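HOME ORGANIZATION 116
Unit 4: Sorting a Mixed Surface
Course handout, Ziswood Extension Program

Reading: Pandon workbook, chapter on tables and counters. Bring the workbook to class; the sorting sheets are bound in at the back.

4.1 Terms

A mixed surface is any table or counter holding items from more than one storage area. A home location is the place an item returns to when it is out of use. An open vessel is a bowl, cup or mug with nothing over its mouth. A stray is an item resting outside the work surface but belonging to the same job.

Strays are included in the sort. Students commonly leave them until last and then find that the shelf assigned to their group is full.

4.2 Order of work

Large items are dealt with first. A suitcase or storage box takes up area that will be needed for grouping, and it should be moved to the floor or a side bench before any small item is handled. If the large item is itself to be packed, it stays closed until the groups are complete.

Vessels come next. Check each one for contents. A bowl with a package in it counts as two items and is entered on two lines of the sheet. Mugs and cups lying on their sides are set upright or nested by size, never stacked by color.

Play food is grouped separately from tableware even where the two are used together. In the Vultent labeling system it goes under T (toys), and the plate it was served on goes under K (kitchen). Packaged goods go under P.
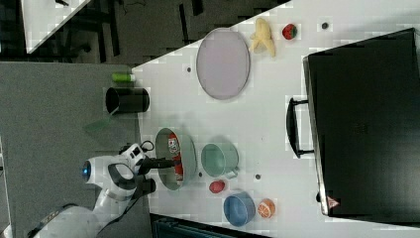

Figure 4.1. Mixed surface before sorting: tableware, toy food, a packaged item in the large bowl, and a black suitcase lying flat.

4.3 Working from the figure

Using the sheet, assign a code to the mint-green mug, the blue bowl, the oval plate, the toy banana, the toy strawberry and the toy orange slice. The black cup on its side is off the white tabletop and is entered as a stray. The small green cylinder near it could be a can or a spool — write "unidentified" in the code column and leave the home location blank.

Code the red-and-white item in the bowl as P. Its exact form does not affect the code.

4.4 Common errors

Grouping by color. Red toy food placed with red packaging produces a group with no shared home location.

Using the largest bowl as a catch-all. The surface clears quickly, but the sort has only been postponed, and the bowl cannot be shelved.

Closing the sheet early. The sheet is signed off when every line has a code or is marked "unidentified."

4.5 For next session

Complete sheet 31 in the Pandon workbook. Read the Ñahui case notes on shared kitchens, up to page 291. Sheets are collected at 9:00 a.m., at the start of class.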